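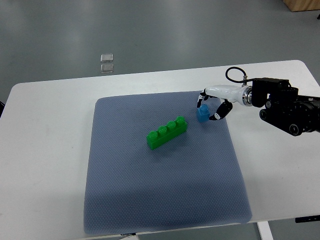
Blocks on a blue-grey mat, white tabletop.

Dilier store card: what you get and what it costs

I've had the Dilier store card for most of a year now, mainly for the long payment plans they offer on tools and camping gear. I signed up at the Vustthorpe store in March, at the service counter. The form took a few minutes and I had a temporary number before I left, with a limit of 300 dollars to start. The plastic card came in the mail later.

The main draw is the deferred payment on larger purchases. I put a tent and a Kodikara camp stove on it in the spring. There was nothing to pay for the first 3 months, then equal payments with no interest as long as each one was on time. The terms were printed on the receipt in readable type, and the charges matched what I was told at the till.

Cardholder pricing is less impressive. The flyer marks certain items with a card symbol and a lower price. Some of those are worth having, mostly socks, batteries and propane fittings. On the bigger items the card price was often the same as the regular sale price a couple of weeks later. I would check the last few flyers before buying anything large on the strength of the symbol.

Points are slow. After some 70 dollars of everyday purchases I had enough for a cheap water bottle. They can't be used on clearance or on anything from Zeta, a brand that takes up a fair part of the footwear wall at my store. The sign about that is small and I only found out at the checkout.

The website is fine for checking the balance and paying it. It doesn't show which purchases are on a plan and which are regular, so you have to keep your receipts or phone. I phoned twice. The first wait was short, the second was long enough that I gave up and went in to the counter.

The regular interest rate is high, as it is with most store cards. If you miss a plan payment the whole remaining amount moves to that rate. I set up automatic payments from my chequing account and haven't had trouble.

Good for: one or two larger purchases a year, paid on schedule.
Not so good for: collecting points, or carrying a balance.

Rating: 3 out of 5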